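Trustthorpe car, workshop notebook
September

Engine is back in on the new mounts. Odometer read 525 when we rolled it out (it was zeroed when the block was rebuilt, so that is miles on this engine, not on the car). The 1974 body tag is still the only paperwork we have for the shell.

Morning: drained the coolant again and pulled the thermostat. It opened late in the pot on the hot plate, so a new one went in with a paper gasket and a thin smear of sealer on the housing side only. Refilled with the nose of the car up on the ramps. The air bubble in the heater hose took a long time to come out. Squeeze the top hose by hand while it fills, works better than revving it.

Ran it up to temperature twice in the yard. Second time the needle sat a little under the middle and stayed there for the whole idle test. Fan cut in and out as it should. No drips at the water pump, one slow weep at the lower hose clamp, which got another half turn. Check it cold tomorrow before anyone takes it on the road.

Brakes: left rear still drags after a long pedal. Drum off, shoes fine, the adjuster was one click too tight. Backed it off and spun the wheel by hand. Better. Fluid is old and should be changed before the trip whatever else happens.

Route for the tour. Oscombe first, overnight, then the long way to Predalell. Whole loop comes to 788 miles with the coast part included. The short version leaves out the coast and I would rather not do it, the main road is dull and there is nowhere to pull off if the car gets hot. Fuel gauge reads low by a quarter tank, so fill at Oscombe even if it says half.

The Ojo wagon is coming along as the second car and will carry the spares. Spares box so far:
Fan belt
Top and bottom hoses
Points, condenser, one coil
9 spark plugs (one over, the old count was wrong in the last entry)
Two quarts of oil
Spare clamps in the coffee tin

Still missing: fuses, and a wheel bearing kit for the front. The kit on the shelf is for the other axle – do not pack it again.

Afternoon: adjusted the timing by ear and then with the light. By ear was too far advanced. Marked the distributor body with a scribe line so we can get back to it on the roadside. Idle a bit rough when cold, smooth once warm. Leaving the carburetor alone until the next plug reading.

Tires set and the spare checked. Driver's window still drops the last inch by itself. Door card is off, clip on order.

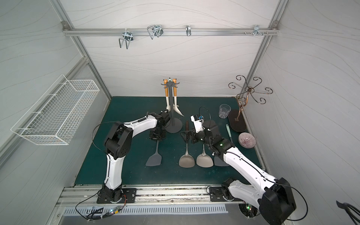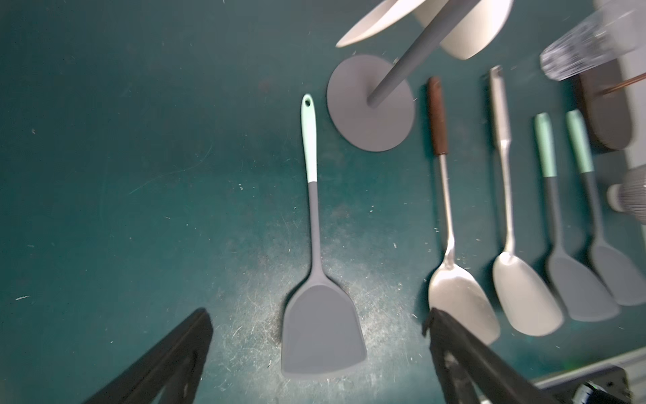 First: rail with hooks, wire basket on the left wall. Second: gray turner with the pale green handle.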